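**Stenville noodle house Tăng to open second dining room and a Saturday-style supper club in November**

*For immediate release*

STENVILLE: Tăng, the family-run Vietnamese noodle house on Mill Row, is delighted to announce that it will open a second dining room this November, in the old saddler's shop next door. The new room has 40 seats, a long shared table down the middle and, to the great relief of everyone who has ever queued in the rain outside, a proper covered porch.

The restaurant was started nine years ago by Sang Mạc, who came to Stenville to work in a bakery and ended up taking on the lease of a closed-down sandwich bar. At that time there were four small tables and a menu short enough to be written on the back of an envelope (the envelope is still pinned up in the kitchen, though the prices on it are a little painful to look at now). The noodle soup that was at the top of that list is at the top of the menu today, and it is made the same way, with the stock started the evening before and left to tick along gently overnight.

"I never had a grand plan," said Sang Mạc. "I wanted to cook the food I grew up with, and I wanted to be able to walk home afterwards. For the first winter I think I knew every single customer by name, and most of their dogs. Now we have people who came in as schoolchildren and are bringing their own babies, and we've had to turn them away on busy evenings, which I hate doing. When the shop next door came up I went round and looked through the window so many times that the landlord came out and asked if I was all right."

The saddler's shop had stood empty for more than 106 weeks when the lease was signed. Much of what made it such a well-loved place has been kept, including the wide front window, the stone step with the dip worn into it and the rows of iron hooks along the back wall, which will now hold coats. The old workbench has been sanded down and oiled and will serve as the counter, where guests can sit and eat on their own with a newspaper if that's the sort of lunch they're after.

The building work has been carried out by Bamik, a joinery firm based a few streets away, whose team have been eating at Tăng for years and who, it must be said, had some strong opinions about where the counter ought to go. The shared table is theirs too. It was made from boards saved out of the shop's upstairs floor, and it had to be put together inside the room, there being no way on earth of getting it through the door in one piece.

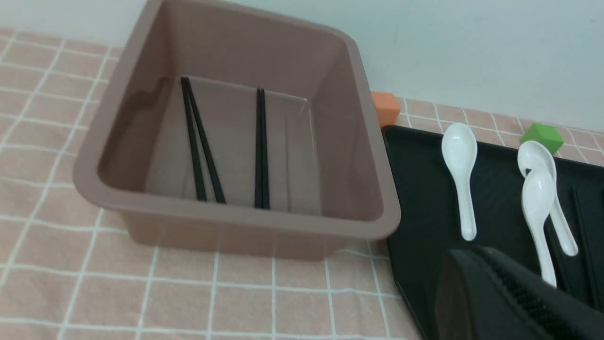

Alongside the new room, Tăng will be starting a monthly supper club, something regulars have been asking after for a very long time. Each supper will be built around one dish or one part of Vietnam, with everybody sitting down together at 7pm and the food brought out in big bowls and platters to be passed along. The first will be given over to the cooking of Sang Mạc's grandmother, with caramelised fish in a clay pot, sour soup with tomato and pineapple, pickled mustard greens and a great deal of rice. Later evenings are planned on grilled food, on dishes for the lunar new year and on the sweet things that get sold from baskets outside school gates, a subject on which Sang Mạc can talk for quite some time.

"At home nobody got their own plate of food put in front of them," Sang Mạc explained. "You had a bowl of rice, and everything else was in the middle, and you reached. My grandmother always put the best bit of the fish in somebody else's bowl. You'd be arguing with your cousin and then there would be this lovely piece of fish on your rice, and you'd have to stop and eat it. I'd like people to have an evening like that, even if they've come with strangers. Maybe more so if they've come with strangers."

Vegetarian guests will be very well looked after, with a full meat-free version of each supper available to anyone who mentions it when booking. The kitchen keeps a separate mushroom and daikon stock for its vegetarian soups, and a vegetarian fish sauce made in-house, and both will be used at the supper club as well as in the everyday menu. Anyone with an allergy is warmly asked to ring ahead and speak to the kitchen directly.

The everyday menu is growing a little too, though not by so much that old friends will get lost in it. Nine dishes are being added, among them a crisp turmeric pancake with prawns and bean sprouts, a cold noodle salad with grilled pork, and a breakfast rice porridge with ginger and spring onion that has been eaten by the staff every morning for as long as anyone can remember and will at last be offered to the public. Breakfast will be served from 8am in the new room only. The original dining room will keep its present hours, and the hatch for takeaway orders will stay exactly where it is.

Herbs and salad leaves for both rooms will come from Vutard, the market garden on the eastern side of Stenville, which has put up an extra polytunnel for the purpose. Thai basil, perilla, sawtooth coriander and Vietnamese mint are all being grown there, and after one rather disappointing summer with the perilla the plants are now doing splendidly. In the coldest months some herbs will still need to be bought in, and the menu will change a little to make the best of what the garden can send: more cabbage, more kohlrabi, and plenty of pickles put by in the autumn.

The restaurant is also looking for new people to join the kitchen and the front of house. No experience of Vietnamese cooking is needed for the kitchen jobs, and full training will be given, with a hot meal at the start of every shift. Several of the present cooks began by washing up in the evenings while at college and simply never left. Anyone who is curious is welcome to come to the hatch during the quiet part of the afternoon, between 3pm and 5pm, and ask for Sang.

Before the doors open to everyone, the neighbours on Mill Row, who have put up with a good deal of hammering and a skip outside their windows since the spring, will be invited in for a free lunch of noodle soup and spring rolls.

"They have been so patient," said Sang Mạc. "One of them even brought tea out to the builders. The least I can do is give them a bowl of soup, and if they want a second bowl they can have that as well."

Bookings for the supper club will be taken in person or by telephone. Tables in the new dining room can be booked for evening meals, while breakfast and lunch will be kept for people walking in. The shared table will never be booked out to a single party, so there should always be a seat for somebody who turns up on their own and hungry.

**About Tăng**

Tăng is an independent Vietnamese restaurant on Mill Row, Stenville, owned and run by Sang Mạc. It serves noodle soups, rice dishes and salads, to eat in or take away.

**Notes to editors**

Sang Mạc is available for interviews most mornings once the stock has been strained. Recipes for the turmeric pancake and the rice porridge can be supplied for publication on request. Members of the press who would like to come to the first supper should let the restaurant know in good time, and mention any dietary needs.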